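Toy Kitchen Set, read me first

Last edit 22 November 2022. Replaces the April notes, which had the wrong part names in them.

What this is

Pictures of a child-sized play kitchen and the things that go on it. Wood and white panels, stovetop on the left, sink to the right of it. 2993 pictures in all. 737 have been labeled by hand, the rest only have the session name. Will label more when there's time.

Folder name is gurnell_kitchen. The older folder, workier_kitchen, is a different toy and a different room, do not merge the two. Someone will want to. Don't.

Sessions

16 sessions. 12 are in the main folder, the others sit in /extra until the labels get checked. Each session has its own subfolder and a short text file with the task written out in plain words, e.g. "put the pot on the stove", "pot into sink", "pot back to left burner". Spelling in the text files is whatever got typed that day. Lower case mostly.

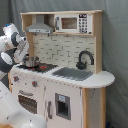 Part names, please use these and no others:

stove = the black panel with the burners printed on it. The burners are flat, so "on the burner" just means on top of the print.
sink = gray basin
faucet = the tall black one. Not "tap". Half the April labels say tap, fixed most of them, maybe not all
counter = any of the white top that isn't stove or sink, the rounded bit past the right upright included
hood = silver, over the stove
microwave = shelf level, right of the hood. Handle is on the left side of the door, keypad on the right. Keypad is printed. Don't label individual buttons
backsplash = the white back wall behind the counter
pot = small, shiny, metal. Some labels say pan or saucepan, treat all three as the same thing

Left and right are always as seen by someone standing in front of the kitchen, whatever side the picture was taken from. This is the most common mistake in the set. If the view is from a corner, work out where the front is first and then write the label.

Layout of the label file

One row per picture. Columns are session, picture, object, place, note. Tabs between, no quotes. Place is one of stove, sink, counter, microwave, other. If the pot is over the edge between stove and counter, put where most of the base is. If you can't tell put other and say so in the note. Blank note is fine. 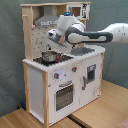 Views

More than one view of the kitchen. Straight on is good for the microwave and faucet. The angled one from the front-left corner is better for seeing how far back on the stove the pot is. Backdrops aren't the same across views either, so don't use wall color to sort anything. Tried it, made a mess.

Known problems

- shiny pot. Reflections on the body, and outlines drawn by hand wobble there. Use the rim.
- stove is very dark, detail gets lost in the low light sessions
- two sessions have the same task text but aren't duplicates, leave both
- the note column has some stray commas from an old export, harmless
- file dates are wrong for the /extra sessions, go by the session name insted

How to get it

Ask on the Pranerus project page, same place as the issue list. Comes as one zip plus the label file. The label file gets updated more often than the zip so check you have the newer one before reporting a missing row.

Use

Free for research and teaching. Please don't repost the zip, link to the page. If you fix labels send back only the rows you changed, with the session name, not the whole file.

Van Hecke set uses the same column order but calls the counter "worktop" and has no hood. Rename before you join them. A script for that is in /tools, works on ours, only lightly tested on thiers.

To do

Finish the tap/faucet cleanup
Check /extra
Add a floor plan of the counter with measurements, in inches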